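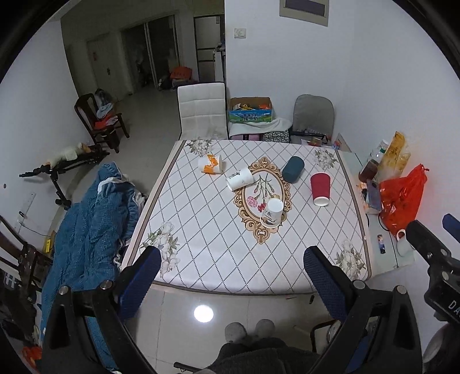
Homeowners in Luvcombe who have been putting off reading their renewal letters may want to sit down with one this month. Prevon, which insures a good many of the older houses in town, is changing the way it handles water damage claims starting in June, and the new rules reach a little further than the cover letter lets on.

The biggest change is the deductible. Water claims will now carry their own, set at 1,230 dollars, where until now they fell under the regular 500 dollar amount that still applies to theft and most storm damage. The insurer says 1,332 policies in the area are affected. It is also asking for proof of any plumbing work done on the house, so if you have old receipts tucked away in a drawer somewhere – and most of us do – it would be a kindness to yourself to dig them out before you need them.

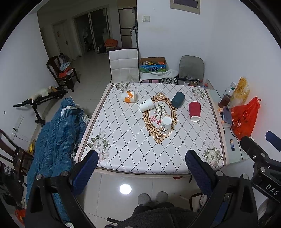
Wei wrote in to say that the letter came folded behind the bill and very nearly went out with the recycling, and that the part on slow leaks took three readings and a phone call to make sense of.

Slow leaks are indeed the tricky bit. Damage that builds up over weeks will be covered only if it is reported within a set number of days after it is found, and the exact number depends on which policy form you have. Look for it on the page headed "Your duties after a loss."
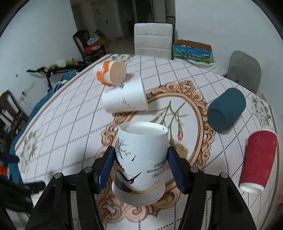 Discounts for leak sensors

There is some gentler news, too. Households that put in an approved shutoff sensor, such as the Sorier, can take up to 161 dollars off the yearly premium. The form is on the Prevon website, and it needs to be sent in before your renewal date for the discount to count this year.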